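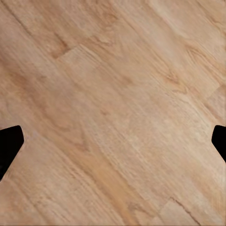
Wood grain from directly above, with a black gripper finger at either side.

Karnura 4 is out, and the project index has been rebuilt

If you have been putting off the upgrade, this is the one to get excited about. Karnura 4 landed on the stable channel this week and the headline change is something you can't see at all: the code index underneath the editor has been written again from scratch. Go to definition, find usages, rename, the little grey hints at the end of a line – they all ask the index for answers, and they all feel different now.

The old index kept one big file per project. It was fine for small things, but once you had a few linked folders it would lose track of what belonged where, and the cure was always the same (close everything, delete the cache folder, go and make tea). The new one keeps a small record for each source file and only touches the ones you have changed. We opened our own website project, all 566 files of it, switched to a very old branch and back again, and the hints were there before we'd found the tab we wanted. Lovely!

Rename is where most of you will notice it first. In version 3 a rename across linked folders would quite happily skip anything brought in through a re-export, and you'd find out when the tests fell over. That was issue 3851, easily the most grumbled-about entry on the tracker, and it is now closed. Rename follows re-exports, follows aliases, and shows you a preview list before it writes anything. You can untick single lines in the preview, too. If you untick one, Karnura leaves a note in the Problems panel so that you can find your way back to it later.
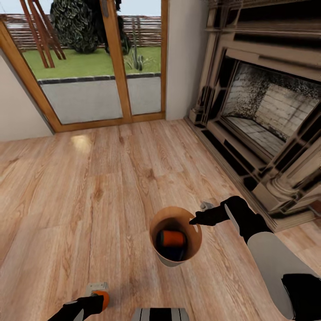
There are some things to know before you press the button. The first start after the upgrade builds the new index from nothing, and on a large project that takes a while. Let it finish. You can type while it works, but completion will be patchy until the progress bar at the bottom goes away. The old cache is left on disk in case you want to go back to version 3, so if you are short of space, look under Settings, Storage, Previous Indexes and clear it out by hand.

Excluded folders are carried over, but patterns are read more strictly than before. A pattern such as build* used to match a folder called build at any depth. It now matches only at the top of the project, and you need **/build* for the rest. Several of us were caught by this and ended up with generated code turning up in search results, which is a bit of a shock when you're looking for one small function and get pages and pages of the thing.

Plugins are mostly fine. The Celine language plugin needs its newest release, and older copies are switched off on start-up with a message. The Didenko formatter works as it is, though its "format on paste" option clashes with the new smart paste, so pick one or the other. If both are on, the indent gets applied twice and your neat block marches off to the right. 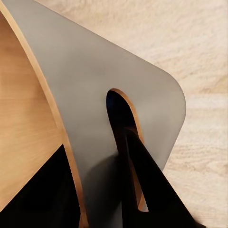
Jandau, 7 June 2026

A quick update from the user group's evening session, where we spent a very happy couple of hours trying to break the new release. Most of it stood up well. We did find one real bug: if a file is longer than 1000 lines and has Windows line endings, the hints after the last fold are drawn one line too low. Clicking them still takes you to the right place. It has been reported with a sample project attached, and until there's a fix you can turn folding off for that file type, or change the line endings if your team will let you.

We also had a good go at the new "Explain unresolved" command, and I can't recommend it enough. Put the cursor on any name with a red underline, run the command, and Karnura lists every place it looked and why it gave up. No more guessing whether it's the import path, the excluded folder or a missing type file! One person's long-standing mystery came down to a capital letter in a folder name, and the list had it on the second row.

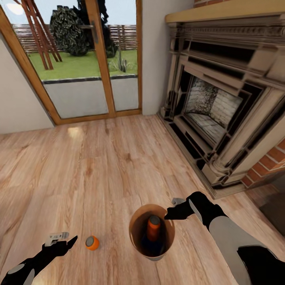 The command has no shortcut out of the box, so you'll need to add one under Settings, Keys. Search for "unresolved" and it is the only result. People using the Celine plugin get a shorter list for the moment, as the plugin doesn't yet pass its search paths along, but the plugin's notes say that is planned for September.

If you try the upgrade and something goes wrong, please save the index log before you restart, as it is wiped each time the editor opens. Help, Collect Logs puts it all into one zip, and you can attach that to a post in the Upgrades section of the forum. Tell us your operating system and which plugins you have switched on. Good news is welcome there as well, and so are your favourite patterns for excluded folders, which we'd like to gather into a shared list for the next issue.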